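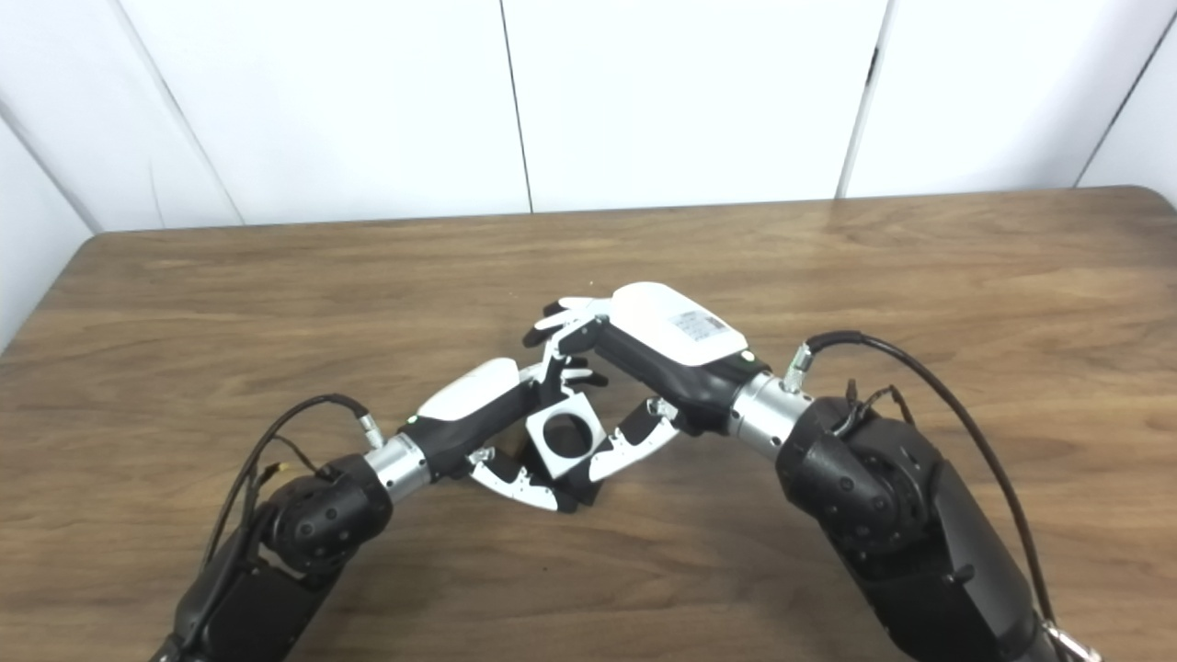
Multi-finger hands vs parallel grippers for small metal parts

palletjack37
We have had a pair of Sitthichai hands on the bench arms since August, and I am trying to decide whether to keep them or go back to the Andier parallel grippers. The job is picking up small square metal blocks with a bore through the face, turning them and handing them from one side to the other.

I did 30 handovers with each. The parallel grippers dropped none. The hands dropped 9, nearly all at the point where one side lets go. Same arms, same controller, same table height.

Has anyone got hands working reliably on parts this small?

oddbearing
What are you using for finger force? The default on ours was far too low for bare metal. We doubled it and most of the slipping stopped.

palletjack37
Default. I was worried about marking the parts.

oddbearing
Try it on a scrap one first. Ours didn't mark.

Tarn_Mill
I'd go back to the parallels. A square block has two flat faces and a parallel gripper has two flat pads. All those finger joints are more to calibrate and more to go wrong, and you pay for it in cycle time as well. What were your times?

palletjack37
Not measured properly. The hands are slower, I can say that much.

hexkey_lou
Don't agree with Tarn_Mill. If it only ever does one block then yes, but we run a lot of odd castings at Arnavholm and we were changing pads all day before we switched. One pair of hands does all of them now. It took us most of a month to get there, mind.

Tarn_Mill
A month is a long time for a bench with one part on it.

hexkey_lou
He didn't say it was only one part.

palletjack37
One part for now, more next year if the project carries on.

Second question while I'm here. The cable comes off the wrist plug and loops down the outside of the arm. Do people leave it like that or clip it closer? I'm using a Hekano controller and got a comms fault at wrist angles past 182 degrees.

oddbearing
Leave some slack at the plug and put the first clip below the elbow. Pulled tight, ours kept working the connector out.

Tarn_Mill
Check the fault log before you move any cables. It could be a joint limit in the config.

palletjack37
Will do. I'll put the force up tonight and run the 30 again with the cables left as they are, then look at the log.

hexkey_lou
Post the times as well please.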